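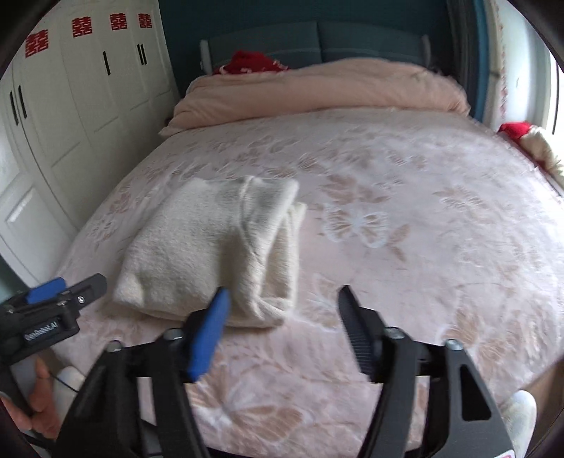

Cream fleece on the butterfly bedspread, Saturday morning.

So I finally tackled the winter bedding, and by tackled I mean I dragged everything out of the hall closet in Weston's old sweatpants and stood there wondering how two people end up with this much fluff.

The butterfly spread stays. I've had it since September and I love it more than is reasonable for something with flowers and leaves all over it. It's the softest thing in the house, it's pink in a way that goes surprisingly well with the teal wall (Maricel said it wouldn't, hi Maricel), and every time you run your hand over it you leave a streak. I used to smooth it all back in one direction before bed. I've stopped doing that!

The cream fleece is the one I can't make up my mind about. It never folds square. I do the long sides first, then the ends, and one corner always puffs up like it has somewhere to be. Imelda folds hers in thirds and rolls it, and I tried that too, but then it takes up half a shelf and falls on my head when I open the door. So it's a lopsided rectangle for now.

The peachy one lives up by the headboard at the moment. I like having it there for cold feet emergencies – you just grab an end and pull. In the daytime it gets shoved back up against the headboard, a bit fatter on one side than the other, and I leave it.

Washing notes, mostly for me: cold water, no softener, low heat, and do the spread by itself. I put it in with towels once and spent the whole evening picking lint off butterflies.

Still to do are the pillowcases and the bag of flat sheets my aunt Charito gave us when she moved out of Wudbridge. I think there's a fitted one in there that fits no bed I've ever owned. If anybody wants it, message me before next weekend, or it's getting cut up for dust rags.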